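Stillis Community Nutrition Kit: my review after one long budget season

I've been going to county budget hearings for child nutrition money for longer than I'd like to admit, and most of that time my "system" was a folder, a highlighter and a lot of hope. So when Delphine Nakamura from our Sikbridge group offered me her spare copy of the Stillis kit in November, I grabbed it. I've used it for one full round of meetings now and I have opinions!

You get a ring binder, a login for the budget tracker, and a stack of tear-off one-pagers meant for handing to elected officials. The binder is the best thing in the box. It walks you through reading a county health budget line by line, with room to write down what was promised, what was approved and what got paid out (three very different numbers, as anyone who has followed a school breakfast program will know). I found our infant feeding line tucked under "family services, other" on my first evening with it. Years I'd been looking for that thing.

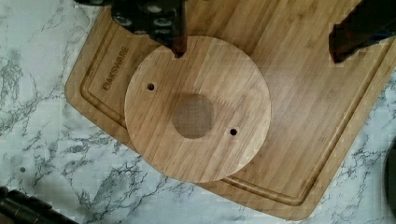
Bamboo on marble, a round on a rectangle.

The tracker is more of a mixed bag. You type in a budget line and it keeps a running history, and you can set a reminder for the dates when departments are supposed to report back. I love the reminders. What I don't love is that it only takes 47 lines per account, and our county's health and nutrition pages blow right past that if you want to follow the WIC outreach and senior meals as well. Clyde Schumacher and I ended up splitting it across two logins, which works, but you can't see both lists on one screen.

It's also fussy about commas. I put in 1,800 for the breastfeeding support line and it saved a 1. Just a 1! I caught it the night before I was due to hand the printout to the commissioner's office, so please check your entries after you save.

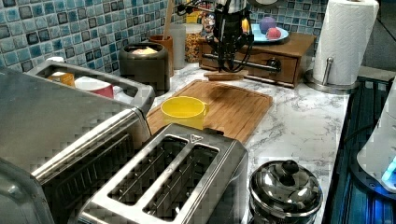 Toaster oven, two-slice toaster and a tray on top, with blue and teal tile behind.

Now the one-pagers. I was ready to roll my eyes and I was wrong. They're short, the type is big, and there's a blank box at the bottom labeled "What we are asking you to do." Jolene Tapsell filled hers in with a single sentence about releasing the nutrition money by quarter, and that was the page the deputy kept on the table and wrote on all through the meeting. Mine had four sentences in it and went into a bag. Lesson learned, and I've rewritten mine since.

The pads do run out fast. Refills are sold separately and the paper is thin enough that marker bleeds through, so use a ballpoint.

I've also tried the Haddad workbook, and it has a much better chapter on talking to reporters. But it assumes your state runs everything and it barely mentions counties, so I keep it on the shelf for press weeks.

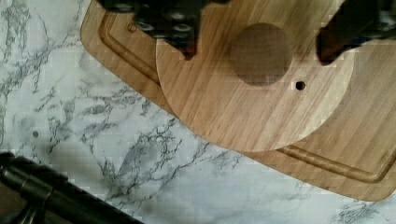 Who should get it

If you're new to this and want to walk into a hearing knowing which page the money is on, get the kit and start with the binder. If your group already has a good spreadsheet and somebody who likes keeping it up, ask whether you can buy the binder and pads on their own. I did ask, and the answer was "maybe next year."

I'm giving it 3 stars. It would be four with a bigger line limit, and I'd go higher still if they fixed the comma thing. Delphine isn't getting her copy back either way.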